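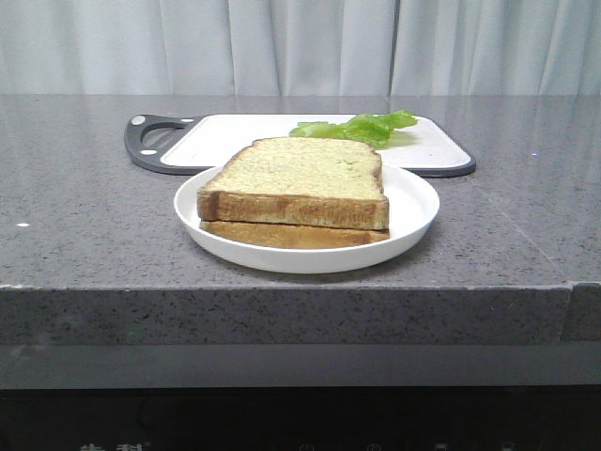

Boris Omerović wrote to me after last week's class to ask why a city would pay for a bus lane when the buses in it only come every few minutes and the lane looks empty the rest of the time. It's a lovely question, and I'm going to let it set the course for this week's notes, so thank you, Boris, and please keep them coming!

Week 8: Bus priority and what a lane is for

Let's begin with the emptiness. A lane full of cars looks busy, and we all tend to read "busy" as "useful." But a car at rush hour is usually carrying one person, and a full bus carries dozens. If a bus with 60 people on board passes every five minutes, that's 12 buses an hour and 720 people, and between buses you'd see bare pavement. Ordinary city lanes with traffic lights often do no better than that with cars nose to tail. (Work it through with your own numbers before class. It's worth doing on paper.)

Now the Drindville case, which you have in your reading packet. Route 11 runs from the depot at Amdale, across the river, and into the center of town by way of Drosum Street. Before the lane went in, the trip was timetabled at 48 minutes each way, and in the late afternoon it was rarely kept. The city painted 900 yards of bus lane on the approach to the bridge. That's a short stretch, and several of you will think it's hardly worth the paint. Look at where it is, though. The line of cars waiting for the bridge was where the bus lost most of its time, and a lane that gets you past the line is worth far more than a long one out where traffic was moving anyway.

The timetable came down to 40 minutes each way, so 8 minutes saved. Here I'd like you to slow down a bit, since this is the part people skip.

Passengers see a shorter ride. The operator, Tomić, sees something else. A round trip, with 12 minutes of layover at each end, used to take 120 minutes. Now it takes 104. With a bus every 8 minutes, the old timetable needed 15 buses and the new one needs 13. Those two buses and their drivers can go to another route, or they can stay on this one and let the service run more often. Either way the money was already being spent.

Terms to know

Headway: the time between one bus and the next on the same route.
Layover: the wait at the end of the line, partly for the driver's rest and partly to soak up delays.
Cycle time: a full round trip, layovers included. Divide it by the headway and you have the number of buses you need (round up, always, as there's no such thing as half a bus).
Queue jump: a short lane, sometimes with its own signal, that takes the bus to the front of a line of traffic.

For next time

Read the section on signals in the packet. Then redo the Route 11 sum with a headway of 10 minutes, before and after the lane, and see how many buses are saved. The answer may surprise you a little, and I'd like to spend the first part of class talking about rounding. Bring a pencil.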